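# The Art of Being Helped Badly

My neighbour Grigore Munteanu is the kindest man in Sirkwood, and on a wet morning in March he pruned my fig tree to death.

He had noticed I was busy. He had a saw. I came home to a stump, a tidy pile of branches and Grigore on the path, glowing, waiting to be thanked. I thanked him. I believe I also gave him cake.

Learning to ask for help is supposed to be the hard part of adult life, and whole shelves of books will coach you through it. Far less has been written for those of us who have been given the help already, in quantity, and are now standing in the middle of it wondering where the fig went.

I have been collecting these stories for a while, which is easy, as everyone has one and tells it through their teeth. Miyuki Hoshino broke her wrist and was sent so much lasagne that she had to borrow a freezer. Her brother-in-law, keen to do his bit, alphabetised 400 of her records by first name. She was still looking for Bowie under D for David some months later, and finding him, and being furious about it.

"I couldn't say a word," she told me. "He'd made little dividers."

The dividers are always the trouble. Careless help can be grumbled about in the ordinary way. It's the effort that gets you — the evidence that somebody gave up a Saturday to make your life slightly worse, and enjoyed it.

Aurelia Văduva spent years running a respite scheme for carers in Graltmont and has seen more unwanted casseroles than most. Her view is that people go wrong at the very start, when the offer is made. A friend says "let me know if there's anything I can do", and we say "oh, you're sweet, I'm fine", and the friend, who meant it, goes away and makes something up. Leave a willing person without instructions for a week and you deserve whatever turns up on the doorstep.
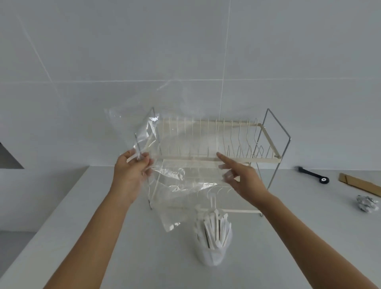 She suggests keeping a list. Six small jobs, written down somewhere you can find it, none of which would matter much if done wrong. Post this parcel. Walk the dog as far as the church. Sit with Mum while I have a bath with the door shut. When the offer comes, you read one out. She says most people look relieved, and a few look frightened, and you learn something useful about the second lot.

I tried it. My list had "take bottles to the bottle bank" at the top, and I gave it to Grigore the next time he hovered by the gate. He took the bottles. He also took a crate of empty jam jars I was saving, but as a proportion of the fig tree I felt this was progress.

There remains the question of what to say afterwards. I come from a family in which gratitude was compulsory and criticism was delivered some years later, at funerals. Aurelia's approach is brisker: thank the person for the time, at once and warmly, and bring up the result on a different day if it's going to happen again. If it can't happen again (I have only the one fig, and now I haven't) she would let it go.

Tudor Sandu, who shares an allotment with his father-in-law and has had plenty of practice, waits two days. By then, he says, he has stopped composing speeches. He can get as far as "next time, could you leave the leeks", in a normal voice, and the old man says "what leeks", and they have a cup of tea.

I should admit that I'm no better from the other end. When my friend Sima moved house I let myself in with the spare key and unpacked her entire kitchen as a surprise. I put the mugs by the kettle, the pans by the cooker and the spices in a drawer, labels up, and I went home feeling like a saint. She rang that evening and thanked me for giving up my afternoon. She was warm about it, and very quick.

Two days later she rang again to ask, in a normal voice, where I had put the tin opener. I couldn't remember. We have both looked since. She's bought another one, and she keeps it in her handbag when I visit.

Meanwhile the fig has put up a shoot from the base, three leaves on it so far. Grigore spotted it before I did and has offered to build it a little fence. I've asked him to take some cardboard to the tip.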